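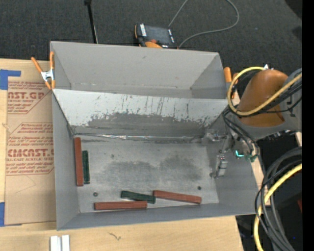

Can a machine clear up yet? Bin picking, housework and the shop floor
Student project report, Tilcombe College
Submitted 2024-01-24

1. What we set out to ask

Every year somebody promises a robot that will do the chores. Our group wanted to know how far that promise has got, and we chose the dullest chore we could find, which was taking things out of a bin and putting them somewhere else. People do it all day long. A child empties a toy box, a shop worker empties a crate of returned goods, and a warehouse picker does little else for a whole shift.

If a robot arm can manage this without fuss, then perhaps tidying a bedroom is a fair next step. If it can't, we think the talk of robot butlers should be quieter.

2. What counted as a pick

We used plain blocks in two colours, red-brown and dark green. They are long and thin with straight sides, and they don't bend, leak or break, so the arm had an easier job than it would in any kitchen. The bin was clamped to the bench. A pick counted if the block left the bin and was set down outside it with no help from us. If one of us touched the block, the bin or the arm, the try was marked as failed. We argued about this rule in July and kept it, although it made our numbers look worse.

3. Results

We logged 3,000 tries. Of these, 2,621 counted as picks. That is a little over 87 in every hundred, and when we showed it to other students most of them thought it was good.

We are less sure. Think of a person putting away cutlery who drops or misses one piece in eight. You would ask them to sit down and you would do it yourself. The missed tries also came in clumps. Blocks out in the open were rarely a problem. Blocks lying along a wall were hard, as the fingers need room on both sides and a wall takes one of those sides away. Blocks resting end to end or tight against each other were nearly as bad, and the arm would sometimes push the pair about for several tries before it got hold of either.

We split the tries by position for the last part of the work. Of the 3,000, 1,061 were aimed at a block touching a wall or another block, and most of our failures are in that group. We did not record which wall, and we should have.

4. Speed

A full clear of the bin by hand took one of us less time than it took to find the stopwatch. The slowest clear by the arm took 40 minutes, including two stops where it had to be started again. We left that run in the log. The usual run was much quicker than this but still well behind a bored student.

5. What the sellers say

We read the public brochures for two systems, the Jarnen and the Galli. Both talk about "mixed items" and "everyday clutter". Neither says how many tries were thrown away before the films were made, or who put the items back in place between takes. We wrote to both firms to ask. Galli sent us the brochure again.

We also spent an afternoon at the Truscombe packing site, where an arm moves boxes from one belt to another. It works well. The boxes are all the same size, they arrive the same way up, and a member of staff stands close by for the ones that don't — so the job has been changed to suit the machine, and there is still a person in it.

6. What we think

On a shop floor, where the parts are known and the bin can be bolted down, a machine can do part of this chore today. In a home we don't believe it. A sock is harder than a block, and a drawer full of socks is harder again.

Our test has weak points. We used one arm, one bin and one shape of block, and a better gripper might get under the wall problem. Next year's group could try rounded objects, or a bin with sloping sides so that things slide towards the middle. They should also write down which wall.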